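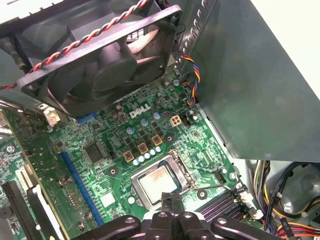
Desktop disassembly at the Orkano training floor: the gripper above the processor socket of a Dell motherboard.

About Orkano

Orkano is a teaching and demonstration center for robotic disassembly. We show robots how to take apart used electronic equipment, and we train the people who do the showing. Our customers are recyclers, refurbishers and repair schools that handle machines of many makes and ages, in quantities too small or too mixed to justify a fixed automated line.

The center was founded by Bushra Ghauri and Wenceslao Meléndez, who had worked together at Warraich, a regional refurbishing firm. At Warraich, desktop computers arrived in mixed pallets from offices and schools. Two cases with the same label on the front could have different fans, different cable routing and different screws inside. Writing a program for each one took longer than stripping it by hand. Ms. Ghauri and Mr. Meléndez began recording the work of experienced technicians instead, first by guiding a robot arm by hand and later by operating it from a remote station. Orkano continues that work as an independent company.

What We Do

Orkano provides demonstration recording, operator training and on-site setup.

Demonstration recording is carried out at our own stations. A trained operator performs a task through the robot, and the motion of the arm, the opening and closing of the gripper and the view from the wrist camera are stored together. Each recording covers one defined step, such as unplugging a fan lead, releasing a memory latch, lifting a processor out of an open socket or drawing a cable bundle clear of the power supply. A customer receives the full set of recordings for a job along with written notes from the operator.

Operator training is offered to customers who wish to record demonstrations in their own facilities. The standard course runs 50 hours and is taught in groups of no more than four. Prior experience with robots is not required. Experience with a screwdriver is, and applicants are asked to complete a short bench test before they are enrolled.

On-site setup includes mounting, camera alignment, safety review and two return visits. The second visit is normally scheduled once the customer's operators have completed their first full job.

Our Method

Two ways of demonstrating a task are in regular use at the center.

In hand guiding, the operator holds the arm near the wrist and moves it through the task directly. This is the method taught first. It gives new operators a feel for the weight and reach of the arm, and it is well suited to broad movements such as removing a side panel or setting a part in a tray.

In remote operation, the operator sits at a separate station and moves a pair of handheld controls while watching the camera view. Most work inside a computer case is recorded this way. The space around a processor socket is narrow, with cables, coolers and memory slots close by, and an operator's hands would block both the task and the camera. Our remote stations run on Vulotora, control software developed by our own engineers under the direction of Danish Rajput.

Every recording is reviewed by a second operator before it is accepted. Reviewers look for hesitation, unneeded contact and shortcuts that a person might take safely but a robot should not learn. Recordings in which a part slips or a connector resists are kept in a separate set, with the correction that followed. Our customers have found these to be among the most useful material we supply - a cable that will not come loose on the first pull is an ordinary event in this trade.

The library now holds demonstrations on more than 400 models of desktop computer. We do not clean equipment before recording. Machines reach a recycler with dust in the fan and old thermal paste on the processor, and we prefer that our demonstrations be made on equipment in that same condition.

Our Facility

The training floor has 29 stations, divided between hand guiding and remote operation. A parts room adjoins the floor and supplies cases, boards and power supplies for practice. All equipment is disconnected from power and checked by bench staff before it is placed at a station. Storage drives are removed at intake and handled under a separate procedure, a copy of which is provided to each customer with the service agreement.

The Molar Room, named for the street on which our first workshop stood, is used for classroom instruction and for review sessions. It seats one training group and its instructors.

Our People

Bushra Ghauri, Director. Ms. Ghauri oversees customer agreements and the general conduct of the center.

Wenceslao Meléndez, Head of Bench Work. Mr. Meléndez sets the order of steps for each new type of equipment and approves all disassembly notes.

Danish Rajput, Head of Engineering. Mr. Rajput is responsible for the Vulotora software, the remote stations and the storage of recordings.

Kulsoom Abbasi, Lead Instructor. Ms. Abbasi designed the standard operator course and conducts the bench test.

Sobia Arain, Review Coordinator. Ms. Arain assigns reviewers and maintains the written standard by which recordings are accepted or returned.

Visits and Enrollment

Visits to the training floor are by appointment. Guests may observe recording from the marked walkway and may try hand guiding under the supervision of an instructor. Closed shoes are required, and long hair must be tied back.

Applications for the June operator course are open to customers and to individual applicants. Inquiries concerning enrollment should be directed to Ms. Abbasi, and inquiries concerning recording or on-site setup to Ms. Ghauri's office.

Page last reviewed 2/26/24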